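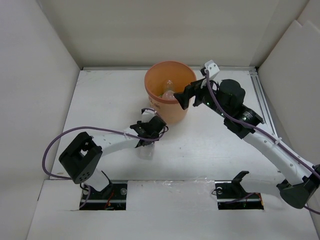 A two-armed collection cell, with an orange bucket on the work surface and the right gripper over its rim.

Demonstration gathering is the patient business of building up a store of worked examples from which a learning system can pick up a handling skill. In its usual form a person guides one or more robot arms through a task, again and again, while the joint positions and the camera pictures are saved side by side. Each complete run is called an episode. A finished set may hold a few dozen episodes or several thousand, depending on how fiddly the task is and how much the objects are moved between runs.

Name and early use
At the Drekoscombe workshop, where the Moltotus set was gathered, the work was long known simply as "showing". The phrase survives in the workshop's notes, and older hands there still speak of a morning's showing – a homely word, and rather a good one.

The cell
Most gathering is done in a small enclosure known as a cell. Plain, pale walls are favoured, as they keep passing colleagues and changes in the room out of the recordings. The arms are fixed near the front, and their cables are tied along the links with enough slack for the wrist to turn freely. A fixed camera looks down on the work, and many cells add further cameras of their own.

The Moltotus set
The Moltotus set contains 3,845 episodes, all of them concerned with putting household things into containers and taking them out again. Of these, 460 involve a light bulb, which makes a useful teacher: it is smooth, round and quite unforgiving of a heavy grip. Ihor Koval, who drew up the task list, asked that clumsy but successful runs be kept, so that the system might see how a poor approach is put right. A smaller companion set was gathered at Wurkcombe, with the same task list but different operators.

Checking and labelling
Operators work in sittings of 30 minutes, and every episode is watched through afterwards by somebody else. Runs with missing pictures are removed, and the rest are given a short written label in everyday words. The Szalai method, used for both sets, also marks the moment at which each grip begins and ends – slow work, but much appreciated by those who come to the recordings later.

See also
Teleoperation
Imitation learning
Bimanual handling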